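Ticket 326: Grasp planner selects wrong candidate when two similar objects share a surface
Component: Trosham perception and planning stack
Reported by: Girish Singhal
Assigned to: Priit Tamošiūnaitė
Priority: 2
Status: Open, fix under review

Summary
The task "pick up the keys with the fob" is intermittently planned against the neighboring key bunch. The fault was reproduced in 15 of 104 simulated replays of the logged input. Arm control is not implicated, as joint tracking remained within limits in every replay.

Log
Aug 3, 2024. Ticket opened by G. Singhal. Logs uploaded to the Malhotra server.

Entry 2, P. Tamošiūnaitė. The segmentation module merges both bunches into one instance when the confidence threshold is left at its default. The planner then takes the centroid of the merged mask, and the target falls between the objects or on the wrong one. Raising the threshold separates the masks but drops small metal parts.

Entry 3, D. Tripathi. Requested that the wrist view be used to confirm the instance before the approach phase. At present the wrist stream is read only after the pregrasp pose is reached. Requested also that the wall hook task be checked, as it calls the same instance selector.

Entry 4, P. Tamošiūnaitė. Reference views attached for both tasks.

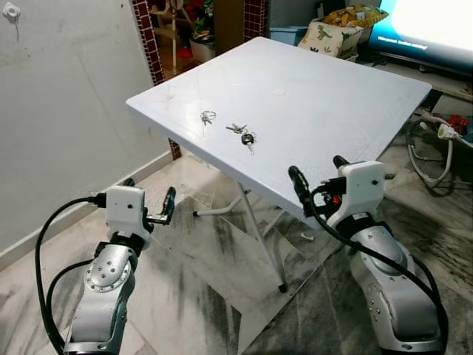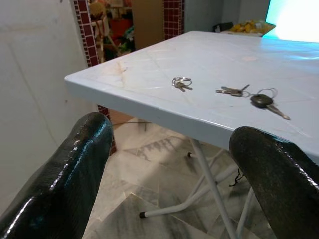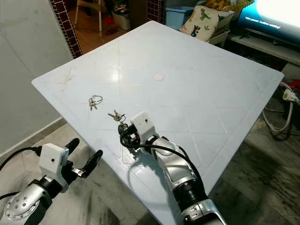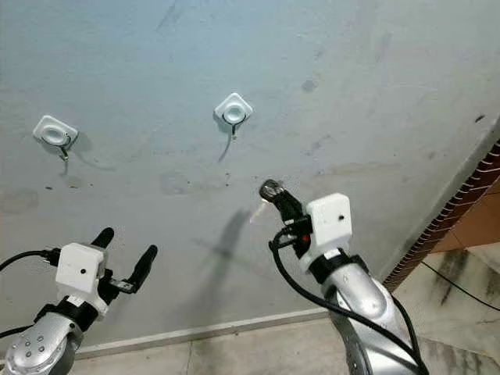 Entry 5, P. Parisi. Patch submitted to the Bument branch. The selector now rejects any mask containing more than one connected depth region and requests a second segmentation pass. Planning time increases slightly. Reviewers are asked to confirm that the timeout in the task configuration has been adjusted accordingly.

Entry 6, G. Singhal. Review in progress. The ticket is to remain open until the full replay set has been run against the patch.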